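Chapter 7
Packaging and the Movement of Goods

Almost everything sold in a store has been packed more than once. A pair of shoes leaves the factory in one layer of material, travels in a second, and crosses the ocean in a third. Each layer costs money, takes up room, and has to be thrown away or reused by someone. This chapter looks at why the layers exist and who pays for them.

Packaging is usually divided into three levels. Primary packaging touches the product. Secondary packaging groups several units together, most often in a carton. Tertiary packaging – pallets, straps, stretch film – lets a machine or a crew move many cartons at one time. The same material can appear at more than one level. Cardboard, for instance, may be a box, a divider, or a flat sheet placed under the goods. 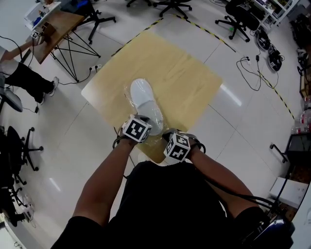
Figure 7.1 A slipper in a clear plastic bag on a sheet of cardboard.

The clear bag is one of the cheapest forms of primary packaging. It keeps off dust and moisture, and it lets a buyer or an inspector see the item without opening it. It gives almost no protection against crushing, so soft goods are bagged far more often than glass or ceramics.

Consider Trotik, a footwear maker in the port town of Plasen. Trotik ships 1000 pairs of slippers in each order to a wholesaler in Trultongate. For years the company packed every pair in a printed box, and 900 pairs filled its delivery truck. The last 100 pairs of each order went on a second truck. When Trotik changed to bags, the whole order fit in one load, and the cost of packing material fell by 40 percent.

The change also moved some costs to other people. The wholesaler, Kamel, had stacked the old boxes directly on its shelves. Bagged slippers slid off, and Kamel had to buy bins to hold them. Returns for bent soles went up as well. Section 7.2 works through both sets of accounts and asks how the two firms might share the savings.

Key terms in this chapter
primary packaging
secondary packaging
tertiary packaging
unit load
dimensional weight
return rate

7.1 What Packaging Is For

The oldest purpose of packaging is to hold things together. Grain, oil, and nails cannot be carried far without a container, and early traders used whatever was close at hand: clay jars, baskets, animal skins, and barrels.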